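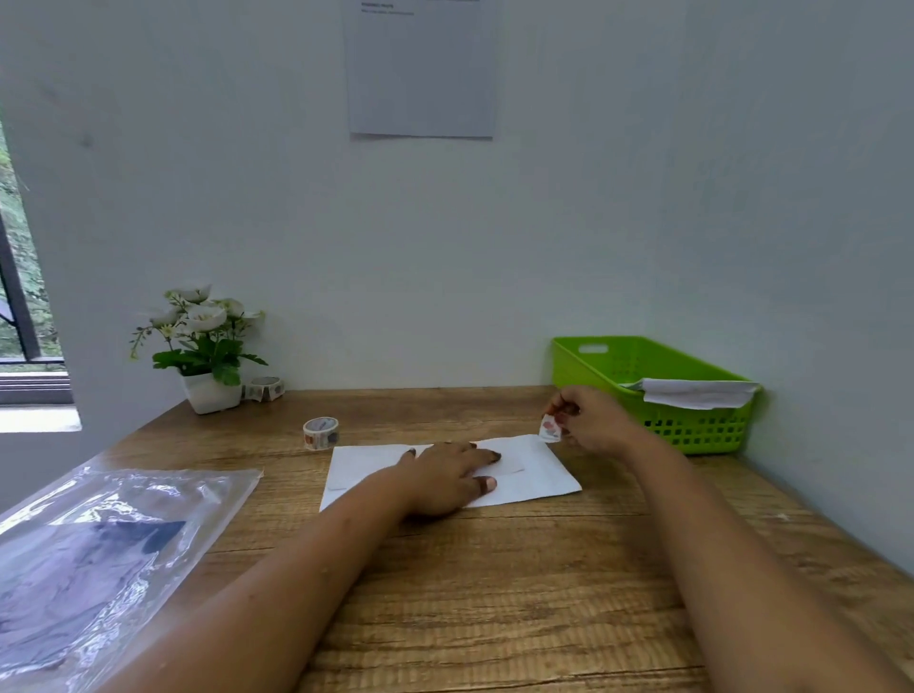
Paper and Craft Studies / Working Papers / Home Issues Authors Submit Search

3.2 Closing and decorating the envelope

The second task dealt with the outside of the letter. Participants in the Tremblay and Falham groups had already folded their sheet and put it in the envelope, and they were now asked to finish it as they would for a friend. They could use decorative tape, stickers, pens, or nothing at all. We gave no model to copy and set no time limit.

Figure 4. Placing a small patterned piece at a corner of a white envelope. One hand holds the paper flat on the desk while the other brings the piece down between thumb and fingers.

The two-handed posture in Figure 4 was the usual one in both groups. We call the two roles the holding hand and the placing hand, after the terms used in the Brindmont study of gift wrapping. The holding hand matters more than earlier work suggests. A flat palm with the fingers spread keeps the envelope from turning when the tape first sticks, and it also serves as a rough guide for lining up the edge. Participants who held the paper with one fingertip more often had to lift the piece and set it down again.

Of the 404 envelopes collected, nearly all carried decoration on at least one corner. Corners were chosen over the middle of the flap even when the flap had been left unglued — a result we did not expect from the interviews, where most people described tape as a way to keep a letter shut. In the Tornance pilot, run in December with only 10 adults, the flap was the more common choice.

Tape on the roll was handled in two ways. Some participants pulled a length, pressed one end to the envelope, and tore it there. Others tore a short piece first and carried it over. The second method gave squarer pieces but slower work, and we coded it separately (code 9 in the appendix). Pieces that were folded over the edge onto the back were given code 5, whatever their length.

Last updated: December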